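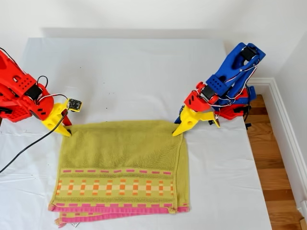 The Return of the Local Map

I've fallen hard for offline maps, and I think plenty of you are about to do the same.

It started in February on the Stanness ridge path, where my phone lost its signal 2 miles in and the screen went gray. A hiker coming the other way showed me Revitz, a small navigation app that keeps every trail, spring and footbridge on the phone itself. I downloaded it that night and haven't opened anything else since!

What I love is how fast it feels. You pinch, you drag, and the contours are just there – no spinning wheel, no blank squares. The whole county takes up less room than one of my podcasts.
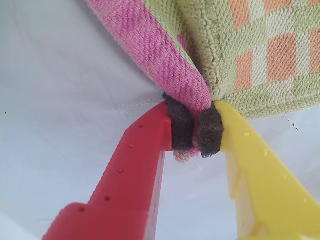 And the people who use it keep making it better. The Gittins edition went out with 1,027 named paths, and walkers have since pushed that to 3,348, adding stiles, muddy shortcuts and one very good bakery. Proris, a rival app, has opened its own maps to edits too, and the two now swap corrections every four weeks.

I want this for buses next, and for bike lanes, and for the back corridors of big hospitals. The phones in our pockets have had the space for years – let's fill it with places.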